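Writing Handling Rules for Small-Parts Cells: A Talk With the Safety Lead at Irkico
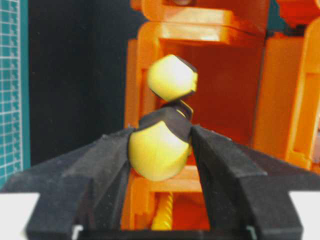
According to one line operator at Gourlay, the old rule sheet told you to keep your hands out of the cell and left the rest to luck. It ran to a single page, and half of that page was phone numbers.

The new sheet is longer. It was put together over the spring by the safety lead at Irkico, who runs training for three shops that use light robot arms for picking and placing small molded parts. We spoke in October, late in the afternoon, after the second shift had started. The lead asked not to be named, as the rules are still out for comment at two of the shops.

The first question was why small grippers need their own rules at all. "People look at a two-finger gripper and think it can't hurt them," the lead said. "A light arm can still pinch. The part it's holding can have an edge on it. We had people reaching in to straighten a part while the program was only paused."

Pausing comes up a lot in the document. Rule 6 says that a paused arm is a live arm. Before anyone reaches between the fingers, the arm has to be in a protective stop and the person reaching in has to be the one holding the pendant. At Gourlay this caused some grumbling, because two people often share a cell. "They wanted one to hold the pendant and the other to fix the part," the lead said. "I said no. If it's your hand, it's your pendant."

The section on grip force took the longest to write. Earlier drafts gave one limit for every job. The shops objected, and the lead now thinks they were right. A rounded plastic part will slip or turn under a force that holds a square block with no trouble, and operators tend to fix that by turning the force up. The sheet now asks for a force setting for each part number, written on the job card. Changes have to be signed by the shift supervisor.

"Turn the speed down first," the lead said. "Then look at the finger pads. Then look at where you're gripping it. Force is the last thing you touch."

There is also a section on working close to a fixture. The lead calls these the dull rules — clearances, approach direction, what to do when the arm touches something it shouldn't. Approach moves near a fixture must be run once at reduced speed after any change to the fixture, even if the fixture was only unbolted and put back. Contact of any kind gets logged. During the trial the three shops logged 151 contacts, and 46 of them came in the first run after a fixture had been moved.

"I didn't expect that many," the lead said. "I thought it would be mostly bad grips. So that rule went from a suggestion to a must."

Wrist cameras get half a page. The lens is to be checked at the start of each shift, and the cable has to be tied so that it can't snag when the wrist turns all the way over. An operator may use the camera view to check a grip. It may not be used as proof that the cell is clear of people. "It sees what's in front of the fingers," the lead said. "Your coworker is standing behind it."

Not everyone is happy with the length. The sheet has 22 rules now, and the shop at Pustness asked for a version that would fit on a card. The lead is working on one but doesn't want it used alone. New operators will still read the full sheet and then do a supervised hour in the cell before they get a login.

I asked how it fits with the published standards on robot safety. The lead said the sheet sits under them. Each cell still needs its own risk assessment, and a shop can't swap that for a list of rules. "If the assessment says stricter, go stricter," the lead said.

Zalovus, which supplies the job card software, is adding a field for the force setting. Until that is ready, the shops are writing it in by hand — in pen, the lead added, with the date next to it. Comments on the draft are open to operators on all shifts, and the lead plans to read them before the next round of training.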